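Print this page | E-mail this page

Search the FAQ Enter keyword Go

Buying and Budgeting: Questions We Get About Two-Arm Folding Stations

We put this page together after our second round of purchasing for the Hulo cloth-handling bench in Grerkbridge. People kept writing to ask what to order first, and we love talking about it, so keep the questions coming!

Do I really need two arms?

For small squares and napkins you can get a long way with one. For anything you want to hold by both ends of a fold, buy two and be happy. We tried to plan it as one arm now and one later, and the later quote came back with a second round of shipping and setup on it. If you can swing both on the same order, do that.

What about the fingers? Are the stock ones good enough?

Start with them. Slim tips that close together tightly will pick up a surprisingly thin bit of cloth, and that's the whole game with fabric. Put a spare pair in the first order anyway. Ours were $293 a pair from Pietrzak and took six weeks to come.
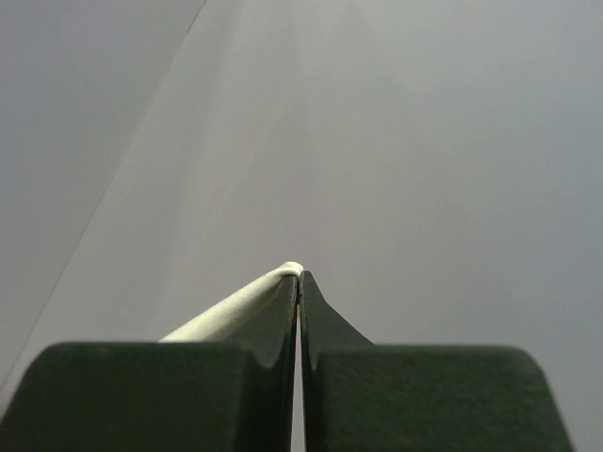 Neddale Bench Notes

Should I pay for wrist cameras?

Yes, yes, yes. If the budget only stretches to one extra, make it this one (one per arm). A fixed camera is great for seeing how the whole cloth is lying, but the close view tells you if you've got hold of the fold or just a wrinkle next to it. Ask the seller if brackets come with the cameras. Ours didn't, and brackets plus cables added $354.

How big a table do I need?

Measure your biggest cloth laid out flat, then leave room on every side for the elbows, which swing wider than you'd think from the spec sheet. Leave a spot for a bin too.

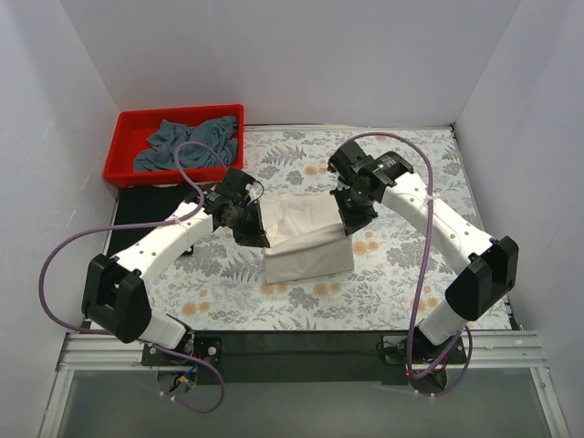
Cables want room as well, and it's worth buying them longer than the arm. A cable that pulls tight at full reach will ruin your Tuesday. Leave slack at every joint, tie it down along the long links, and check it with the arm stretched all the way out before you trust it.

Do I need side panels?

We'd budget for them. Plain pale ones are cheap, and they keep the background the same from one day to the next. For the table itself, get a few different coverings, patterned ones included. It's the most fun line on the order form!

What did the extras come to?

Not counting the arms, we spent $1,922. That covers spare fingers, cameras, brackets, cables, panels and table coverings. The computer was one we already had, so add that if you're starting from nothing.

When should I order?

Earlier than feels sensible. We wanted to be running in June and the base mounts were the last thing to show up. Ask for a lead time on every line of the quote, mounts and bolts too.

E-mail this page | Print this page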